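Tadeo Alarcón
9/7/26

New job, week one. I wear a headset and two gloves and a robot does what my arms do, a moment later and with less confidence. My mother has asked what I do for a living and I have asked for more time.

2/ The task: pick up a black plastic tray, move it between the shelf and a bin. Do it 168 times. My three-year-old nephew could do it once, which puts him ahead of my Tuesday self, if I had kept count.

3/ Javiera Farías trained me. Her whole lesson was "slow down" — then a pause — "slower than that." She has 1449 good demos to her name. I have 18, and she is being generous with two of them.

4/ Things you find out about your own hands when something copies them: I drum my fingers. I hover. I reach for a tray like I'm about to apologize to it.

5/ The left side is a gripper, so it pinches. The right side has fingers, so it has opinions. Getting both to agree on one tray is like carrying a couch with a cousin. 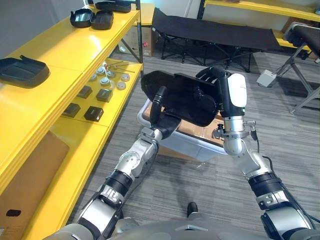
6/ Anyway, Facundo wants 2000 of these before February and says the bad ones get thrown out. I asked who decides what's bad. He looked at my last batch for a while and said it wouldn't be a long meeting.

7/ Tonight I picked up a dinner plate with both hands, very slowly, and waited for it to settle before I moved. My wife would like me to stop doing that.

8/ Back on shift tomorrow. Javiera says we start on the round parts next. I had just made peace with the trays.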